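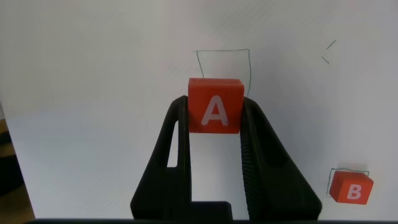
How big are the lots at Kadora?

Most single-family lots are a quarter acre to a third of an acre. The corner lots on Mutiso Road are larger, and all 40 homesites in this phase back onto either the greenbelt or the old rail trail.

About the Larkspur plan

The Larkspur is a single-story home with 2,356 square feet of finished space, 4 bedrooms and a two-car garage. The kitchen faces the back yard, with the laundry room between it and the garage. A covered patio is standard. The unfinished basement adds roughly 1,000 square feet and can be finished before or after closing.

Included with every home
– Gas furnace and central air
– Tankless water heater
– Front yard sod and sprinklers
– Fiber internet line to the garage wall

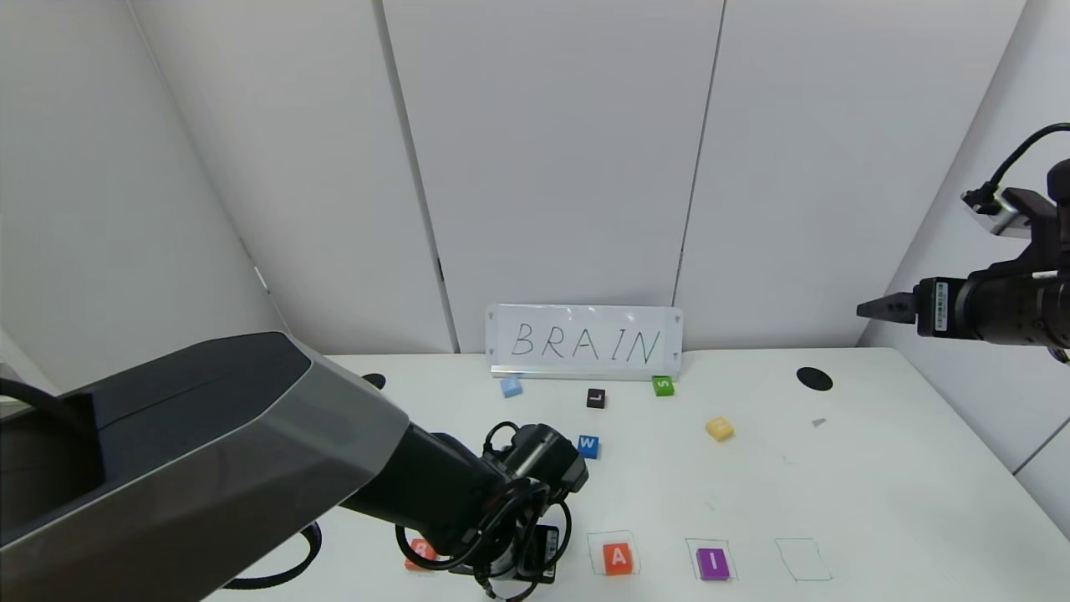
Location

Kadora sits on the east side of Germont, four miles from downtown and just off the Nesora Parkway. The elementary school is inside the neighborhood. Groceries and the clinic are on Mutiso Road – a short drive, or a longer walk by the trail. Snow can close the upper parkway for a day or two in winter, but the lower road is plowed first.

Visits

The model home is open Thursday through Monday, 10 to 5. For current prices and available lots, ask for Bakari Kariuki at the sales office. Homes started in May are due for completion next spring.

Page updated August 2021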